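Home Forums Workspace and Desks New Posts Search Log in

Thread: Cream white tabletop - cleaning, ink marks, glare

deskrow_23
I have a cream-white rectangular table against a pale wall, used for writing and for sorting small items. The surface is a factory finish with a slight satin look. After almost 4 months of use I have two problems. First, ballpoint lines where a pen ran off the paper. Second, a gray haze in the area where my forearms rest. Dish soap reduces the haze but leaves streaks. It does nothing for the ink. What are people using on light tops, and is there anything I should keep away from?

kettlebrook
Identify the finish before you put anything on it. Melamine tolerates isopropyl alcohol. Lacquer and most paints do not. Test under the overhang at the back edge: one drop, wait a minute, wipe with a white cloth. If color transfers or the spot feels tacky, stop.

On a melamine top, 70 percent isopropyl on a cotton pad removes ballpoint in two or three passes. Blot first, then wipe in one direction. Circular wiping spreads the dye.

deskrow_23
The label underneath says Verwood and a batch number. No mention of the finish.

Ntombi Magagula
I have a Verwood top from a few years back. Mine was melamine on particleboard with a glued edge strip. I would still do the drop test, as yours may be from a different line.

The haze is skin oil plus dust. Streaks after dish soap mean too much soap. Use a few drops in a full bowl of warm water, wring the cloth until it no longer drips, wipe, then go over the same area with plain water and dry it. The drying pass matters more than the product.

plinth_and_rail
Melamine foam sponge. Removes ink and haze in one go, no chemistry needed.

kettlebrook
It is a fine abrasive. On a satin finish it leaves polished patches that show up whenever the light comes in low. I would not recommend it as a first step.

plinth_and_rail
I have used it on a white bench for 3 years with no visible patches. Light pressure, wet sponge.

kettlebrook
What is the finish on the bench? If it is gloss, you would not see the effect.

plinth_and_rail
Gloss. Fair point, but for a single pen line I would still take the sponge over alcohol on an unknown surface.

Rekha Nair
Both of these are repair methods. The cheaper fix is to change what happens on the table. I use a Kallum desk pad, felt underside, in the writing area only. Before that I had a full-width clear mat and took it off after a month. Grit got underneath and scratched the top in arcs.

Also, cap your pens or retract them before you put them down. A capped pen can lie on a white top all day. An uncapped one only has to roll once.

deskrow_23
The drop test at the back edge was clean. No transfer, no tackiness. I then did the ink lines with isopropyl. Two are gone. The third, which had been there since March, is now a faint blue shadow.

kettlebrook
Old dye migrates into the pores of the surface layer. Lay a pad damp with alcohol on it for a couple of minutes, cover with plastic wrap, then wipe. Repeat once. If it is still there after that, leave it.

Ntombi Magagula
Agreed on stopping after the second attempt. I kept going on mine and ended up with a dull spot bigger than the original mark.

harrow_lane
Different question on the same subject. Does anyone find glare to be a problem with a white top and a pale wall together? I moved to this combination from a dark oak desk and my eyes are tired by 4 in the afternoon. The floor is dark tile, so every time I look down past the near edge there is a jump in brightness as well.

Rekha Nair
Lamp position first. With one lamp directly overhead you get reflection toward your face and hard shadows under your hands. Two weaker lamps, one on each side and set back, give softer shadows. Mine are Javby clamp lamps on the lowest setting. Any lamp with a matte diffuser will do.

plinth_and_rail
Or put a mid-gray mat down. Solves glare and ink together.

harrow_lane
I bought the white top to be able to see small screws and clips on it. A gray mat defeats that.

plinth_and_rail
Then put the mat on one half and work on the other.

kettlebrook
Dark small parts do read better on cream than on gray. White parts do not. A white-barreled pen on a cream top is found mainly by its shadow. I would keep the top bare for sorting and bring out a mat for anything white or transparent.

deskrow_23
Final report on the ink. Second application with plastic wrap, and the shadow is visible only at an angle. Leaving it there. The haze came off with the diluted soap and a dry pass, no streaks.

Ntombi Magagula
Good result. Mine is a cream top against a gray-white wall with the dark tile below.
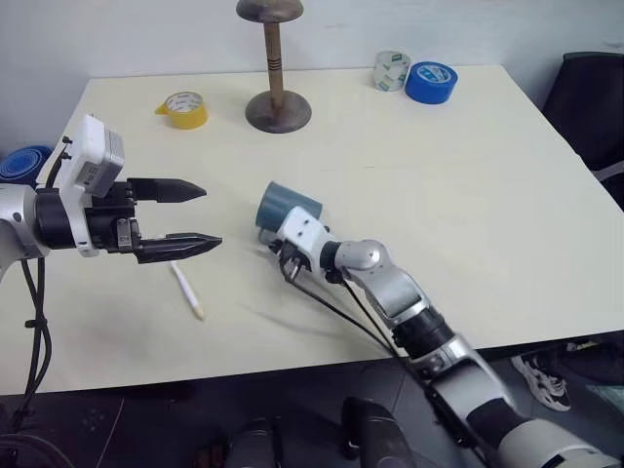

Cream top, pale wall, white pen left lying on the surface.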